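Home | Current Issue | Past Issues | For Authors | Search

Print this article | E-mail this article

4. Turnout in low-salience municipal by-elections

4.1 Setting and data

The Township of Ciltthorpe elects its councillors by ward for a fixed term. Where a seat falls vacant before the final year of that term, council may fill it by appointment or may call a by-election. Between the amalgamation of the township and the close of our study period, council chose the second course on 10 occasions, and it is these contests that form the material for the present section. Regular elections held in the same wards serve as the point of comparison.

Poll-level returns were obtained from the municipal clerk. Of the 223 polls in the combined file, 4 were excluded where boundaries had been redrawn between the regular election and the by-election that followed it, so that no like-for-like denominator could be established. Advance polls were retained as separate units. Mail-in ballots, which the clerk reports at ward level only, were assigned to the ward and not apportioned among individual polls.

4.2 The advance vote

Previous work on by-elections has tended to treat turnout as a single quantity. We consider this unsatisfactory. The elector who attends an advance poll has ordinarily decided to vote well before the final days of the campaign, whereas the elector who attends on polling day may have been reached by a canvasser that same afternoon. Combining the two conceals a difference that is of some consequence for the administration of small contests.

In the Skovura ward, where two by-elections fell within a single council term, total turnout declined from the first contest to the second while the advance vote held steady. The same pattern appears in Goodwin, although there the second contest was held in January and winter conditions must be allowed for. We interpret the stability of the advance vote as evidence of a core electorate whose participation depends little on the prominence of the race. The losses were concentrated among electors who had voted on polling day in the regular election and who did not return for the by-election.

An alternative reading is that advance voting was simply made easier over the period. The clerk extended advance hours at the Goodwin branch library before the second contest, and it is possible that some electors moved from one mode to the other. A shift of this kind would leave the advance vote unchanged even as the core electorate contracted. Our data cannot exclude this possibility, as the township does not retain individual voting histories in a form available to researchers.

4.3 Distance to the polling place

By-elections in Ciltthorpe are conducted with fewer polling places than regular elections. Consolidation is defended on grounds of cost, and the argument is not without merit — staffing a rural poll for a full day is expensive when few electors attend. It does, however, lengthen the journey for electors in the northern concessions. Distances were calculated along the road network with the Vaso routing package, using the centroid of each poll as the point of origin.

Polls more than 20 kilometres from the consolidated location showed the steepest decline relative to the regular election. The relationship weakens once the share of electors over retirement age is taken into account, but it does not disappear. Polls situated on the county transit route behaved much like those in the village centre, a result which suggests that travel time would be a better measure than distance. We did not have timetables for the whole period and have therefore not attempted the calculation.

The question of candidate numbers is taken up in Section 5, where contested and nearly uncontested races are examined separately. The polls in the combined file are ordered by ward.

Contact the editorial office | Copyright the authors | Back to top

Figure 4.
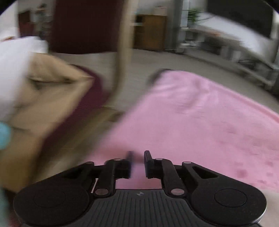
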